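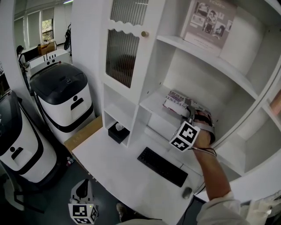
Benotus is a method for training robot arms from demonstrations recorded with hand-held grippers, without a robot present during recording. It was developed at the Lau laboratory by a group led by Nadhirah Sinaga and builds on earlier work in imitation learning. A person wears or holds a gripper and carries out household and office tasks at normal speed, such as handling a magazine or thin book on the middle shelf of a cabinet above a desk. A white cube with black-and-white square markers is attached beside the wrist, and the position of the gripper is computed from these markers in video taken from head height. Because the markers face in different directions, at least one is usually in view when the hand turns.

Recordings are cut into short segments, each covering one grasp, move or release. Segments in which the markers are lost for more than 12 consecutive video frames are discarded. The rest are used to train a control policy that predicts the next gripper position and the opening of the jaws.

The first data set, named Drurkon, was released in January and contains 1828 demonstrations. Of these, 988 involve shelves or cabinets, where flat items such as books and magazines are the most common objects. Thin items proved harder than boxes, mainly because the jaws must enter a narrow gap at a shallow angle.

In tests on the Dotis arm, the policy was run for 400 trials in rooms that did not appear in the training data. Results were best on open shelves and weakest in compartments close to desk level, where the arm often stopped short of the object. Adding demonstrations from more rooms improved the results more than adding repeats from the same room.

A later version added two-handed tasks and a correction for small shifts of the marker cube during long sessions. Contact force is not recorded in either version.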